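Subject: Re: [asthorpe-bakers] Slow dough in a cold kitchen

Hefin Ifans wrote on Monday:
> My rye starter has gone sulky again and the loaves come out like bricks.
> Is it the flour, or am I rushing it? I give it 4 hours.

Hefin, I love this question! It's the flour a bit and the hours a lot. I had the same bricks all winter until I started mixing at teatime and leaving the dough overnight. 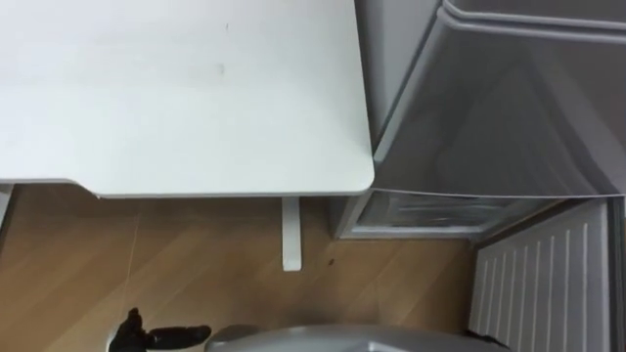 What changed everything for me was the Kirnier stoneground (the mill shop does it in small bags). It drinks far more water than you'd think. I go to 80 per cent now and the crumb is lovely, open and a bit chewy.

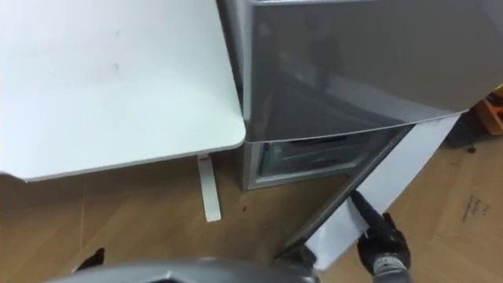 Shaping is where I'd slow down too. Wet your hands, keep the flour off, and fold it over itself until it stops sulking. I do mine on any plain white top with a rounded corner, right next to the fridge, so the bowl has hardly any distance to go. Then 8 hours in the cold and no peeking.

My timings, for what they're worth:

1. Mix, then rest for 20 minutes
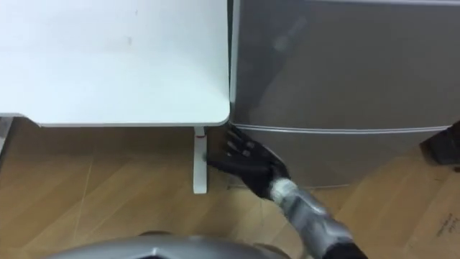
2. Fold, cover, into the fridge overnight
3. Bake straight from cold in a very hot pot

Do try it with caraway, it's glorious. And bring a loaf to the Arabzadeh hall swap in May, I want to taste it!

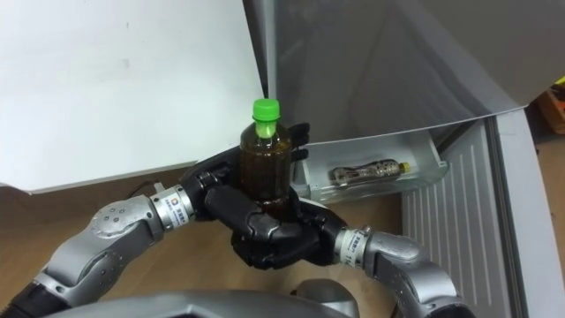
Bottle with the green cap, fridge open

More on seeds when I've tried the spelt.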